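Print this story | E-mail this story

Zondbridge tea room to reopen under a new name

If you have missed your Saturday scone in Zondbridge as much as the rest of us have, there is cheerful news at last. The old tea room on Ibarra Street, dark since the kitchen flood last November, is to open its doors again under the name Mokura, and the woman behind it is somebody many readers will already know from her pie stall at the market.

Vasylyna Horobets signed the lease in the spring and has been up to her elbows in paint and plaster ever since. She has kept the long front counter and the bay window (thank goodness!), and she has found room for 13 tables, two of them out in the side yard for folks who like to bring the dog along. Nearly 200 people put their names down for the opening weekend, so she has added a second sitting on the Sunday afternoon.
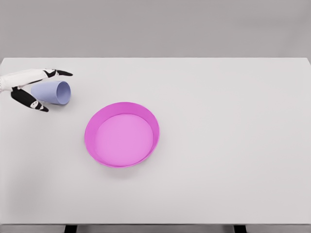 Will the old tea room's prices stay the same?

A pot of tea for two will cost what it did before the flood, but the cakes go up a little, mostly on account of butter.

The menu leans on things Horobets learned to bake at her grandmother's elbow, poppy seed roll and sour cherry dumplings among them, alongside the plain scones that regulars have been asking after all year long. Coffee comes from Gimo, the small roaster out by the rail yard, and the jam is made on the premises. "I tried changing the scone recipe once at home and my husband wouldn't speak to me until supper," she said, laughing, "so the scones are staying just as they were."

Mokura opens in August 2026 and will serve from eight in the morning until five, every day but Monday. Tables for six or more should be booked ahead at the counter.

Contact us | Copyright Zondbridge Weekly News. All rights reserved. | Back to top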